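Section 5: Running the can-stocking demo on open day

Welcome aboard! Visitors to the Torombridge lab love this station, and you'll be running it solo by mid-morning. Read section 4 (power and emergency stop) first.

1. Log in as "demo" and load the Suvelari stocking routine.
2. Set the rack near the back of the table, with its lanes clear of the table edge.
3. Load the cans upright, pull tabs up. Full cans only, please.
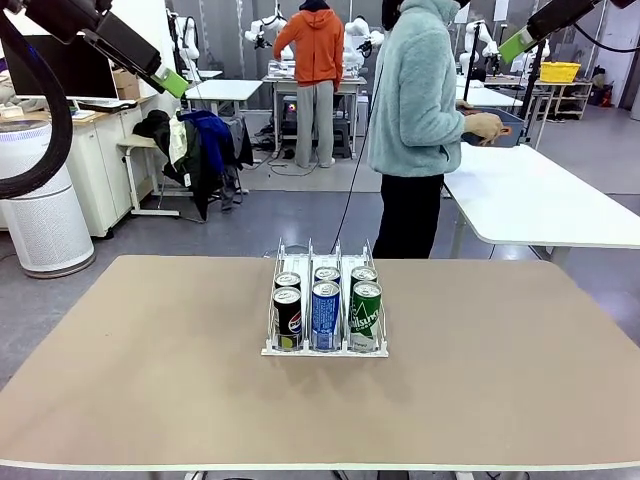
4. Press Home and wait for the tone. Both arms should settle before you go on.
5. Invite guests up to the floor tape, then press Start.

CAUTION: Keep hands off the table while the arms are live. If a guest leans in, hit Stop first and explain after.

NOTE: Speed is capped at 147 mm per second for open day. Ask Nadège Poulain before changing it.

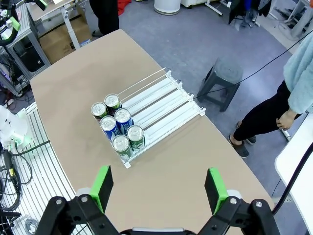

Gripping is the part people ask about most, so leave time for it! Pause the routine, bring up the wrist view on the big monitor, and let everyone get a good look. Point out the green pads on the two black fingers, and how close together the cans stand at one end of the rack. Kids usually have the best questions.

6. To finish, press Park and enter the run in the Millet log.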